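Auxiliar de arrumação e triagem de roupa — Sorar, armazém de têxteis e artigos para a casa

A Sorar procura uma pessoa para a zona de triagem do armazém. O trabalho consiste em receber artigos devolvidos por hotéis, alojamentos locais e lojas, separá-los por tipo e estado, e arrumá-los em cestos de plástico para seguirem para a prateleira ou para a lavandaria. Trabalhamos sobretudo com toalhas, roupa de cama, panos de cozinha e pequenos acessórios de casa de banho.

A vaga é para contrato a termo de 9 meses, com possibilidade de renovação. O período experimental segue o que está na lei. A entrada é em setembro.

O que vai fazer

Abrir os sacos que chegam do cais e conferir o conteúdo com a guia de devolução.
Separar as peças por categoria e pôr de lado as que tenham manchas, rasgões ou costuras abertas.
Dobrar as peças pequenas segundo a ficha de cada cliente — a Stasico e a Edwards têm fichas próprias, que estão afixadas junto às bancadas.
Colocar as peças nos cestos, sem passar da borda, e prender a etiqueta do lado de fora.
Limpar os cestos vazios antes de voltarem à bancada.
Manter o corredor livre durante todo o turno.

Os cestos brancos perfurados servem apenas para peças limpas. O que ainda vai a lavar segue em saco fechado. Parece um pormenor, mas é a falha que mais vezes obriga a repetir trabalho, e por isso a formação começa por aí. 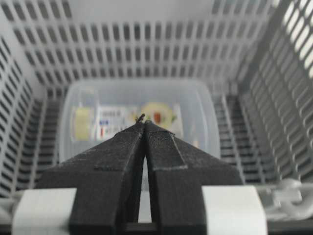
A formação dura três dias e é paga. No primeiro dia a pessoa acompanha a recepção dos sacos e aprende a ler as guias; nos outros dois trabalha na bancada, ao lado de um colega. Não é preciso ter experiência em armazém. Damos preferência a quem já tenha trabalhado em lavandaria, andares de hotel ou reposição de loja.

O que pedimos

Escolaridade obrigatória.
Português suficiente para ler etiquetas e guias e para falar com os motoristas.
Disponibilidade para estar de pé a maior parte do turno.
Cuidado com as peças e regularidade no ritmo.
Pontualidade.

Não há cargas pesadas. Os cestos cheios são transportados em carrinho e as prateleiras altas ficam a cargo da equipa de empilhadores.

Condições

Horário das 7h00 às 15h30, com meia hora para almoço e uma pausa a meio da manhã. Cinco dias de trabalho por semana, de acordo com a escala. Salário base conforme a tabela da empresa, indicado por escrito a todos os candidatos antes da entrevista, mais subsídio de refeição em cartão. A farda e o calçado são fornecidos pela Sorar. Há refeitório com micro-ondas e frigorífico, cacifo individual e estacionamento para bicicletas. A paragem de autocarro mais próxima fica a 6 minutos a pé do portão.

Como concorrer

A selecção é feita pela Zornell, a quem devem ser entregues o currículo e uma indicação da data a partir da qual pode começar. Não é necessária carta de apresentação. As candidaturas podem ser deixadas na recepção do armazém, em envelope com a referência «Triagem», ou enviadas pelo formulário desta página.

Os candidatos escolhidos são chamados para uma conversa curta e uma visita à zona de triagem. Respondemos a todas as candidaturas até ao final de agosto.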